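4. Failure analysis

4.1 Task and recording conditions

The demonstrations analysed in this section come from the bathroom subset of the Wistwood collection. In this subset the operator works at a vanity with two hand-held grippers, each fitted with printed square fiducial markers, and handles small folded cloths among ordinary counter items. The pose of each gripper is recovered by two routes. The first is visual-inertial tracking from the camera on the gripper itself. The second is direct observation of the markers by the camera on the operator. The Otska fusion module compares the two estimates and passes a single trajectory to the training pipeline.

Of the 200 demonstrations submitted for this subset, 64 were rejected by the replay check. Rejection means that the fused trajectory, when replayed in simulation, put a fingertip below the counter plane or moved it faster than the arm's joint limits would allow. The rejection rate in the kitchen and laundry subsets was much lower, although the same operators, grippers and firmware were used. We therefore looked for a cause in the workspace.

The vanity differs from the other workspaces in two respects. A large wall mirror runs along the back of the counter, and the work surface changes from black to white marble partway along its length (Figure 4a). A fold that begins on one surface and ends on the other takes the gripper across a sharp change in brightness while a reflected copy of the gripper may also be in view.

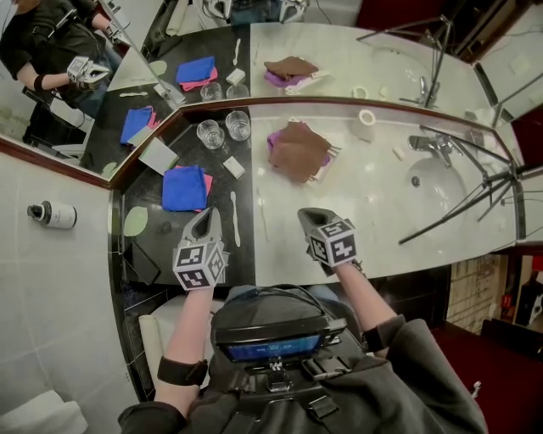 Figure 4a. Bathroom workspace seen from the operator's side, with one gripper over each counter surface. The mirror reflects a gripper and its marker cube.

4.2 Mirror-induced pose faults

We replayed the rejected demonstrations frame by frame and labelled the first frame at which the fused trajectory left the plausible region. The largest group of faults began with a marker detection on the mirror surface. A planar mirror reverses the handedness of a printed pattern, so a reflected marker should not decode to a valid identity. The dictionary used at Wistwood was generated without a reflection constraint, however, and several of its codes lie within the error-correction distance of the mirror image of another code. With correction enabled, the detector accepted these reflected patterns and returned a pose behind the wall.

A single false detection is harmless, as the outlier gate discards it. The gate failed when the real marker was hidden by the operator's forearm and the reflected marker stayed visible. After 6 consecutive frames without a competing detection, the fusion module reset its reference and adopted the reflected pose. When the real marker came back into view, the trajectory jumped to the near side of the mirror again. It was this second jump that most often broke the velocity limit.

A smaller group of faults involved no marker detection. In these the gripper-mounted camera faced the mirror, and much of its view was taken up by reflected structure: the operator, the far wall and the ceiling lights. Features on the reflected room are geometrically consistent with one another and behave as a distant, rigid scene. Features on the operator's reflection are not, and move as the operator moves. Figure 4b gives a view from the gripper camera in which both kinds are present. The operator's reflection shows two grippers with their markers, and a second, angled mirror adds a smaller reflection at the left.
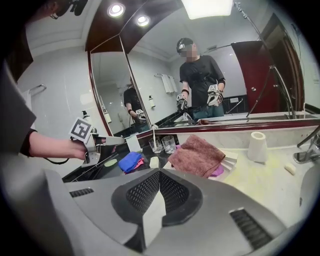
Figure 4b. View from a gripper-mounted camera facing the main mirror and the angled side mirror.

The tracker had too few features on the counter itself to outvote those on the moving reflection. Pale marble offers little contrast, and the cloths deform during folding and are masked out by design. The resulting drift was slow, and it passed the velocity test. It was caught only when the fingertip was reported to be 35 mm below the counter, and demonstrations with less drift than this were accepted. We consider the accepted ones the more serious problem. A policy trained on them would learn to press into the surface, and on a physical arm this is a contact-force hazard.

4.3 Corrective measures

Three changes were made to the pipeline. The marker dictionary was replaced with one generated under a reflection constraint, and error correction was turned off for markers facing the mirror plane. The reset rule in the fusion module was removed, so that a gripper with no valid detection is now flagged as lost and the segment is cut. Finally, the mirror plane is estimated at the start of each session with the Pietrzak calibration routine, and features triangulated behind it are given zero weight.

The angled side mirror needs its own plane estimate. The current routine supports only one plane per session, so frames in which the side mirror fills a large part of the view are dropped. The same restriction applies to the Skurna recordings, which have not yet been reprocessed.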